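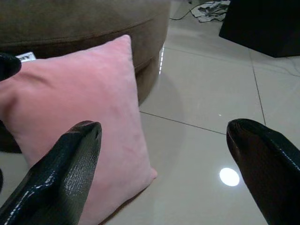
A scatter cushion, also called a throw cushion, is a small loose cushion kept on a sofa, armchair, bed or ottoman. It is used for decoration and to support the back or neck. Unlike a seat cushion, it is not shaped to fit a particular piece of furniture.

Construction

Most scatter cushions consist of an inner pad and an outer cover. The cover is closed with a zip, buttons or an overlapping flap at the back. In cheaper types the filling is sewn directly into the cover. Pads are filled with polyester fibre, feathers, foam pieces or wool. A care label is usually stitched into one of the seams.

Sizes and fabrics

Square cushions are the most common, and sides of 40 or 48 cm are widely sold. A pad is often 2 cm larger than its cover, so that the corners stay full. Covers are made in cotton, linen, wool, velvet and plush. Pile fabrics such as velvet look lighter or darker depending on the direction in which the pile lies.

Care

Removable covers are generally washed inside out at a low temperature. Feather pads are shaken by hand to spread the filling. In Skumby, Moffat: A Household Handbook, Jarrah Merrick advises airing cushions outdoors in dry weather and brushing velvet covers with a soft clothes brush.

See also: Bolster; Ottoman; Upholstery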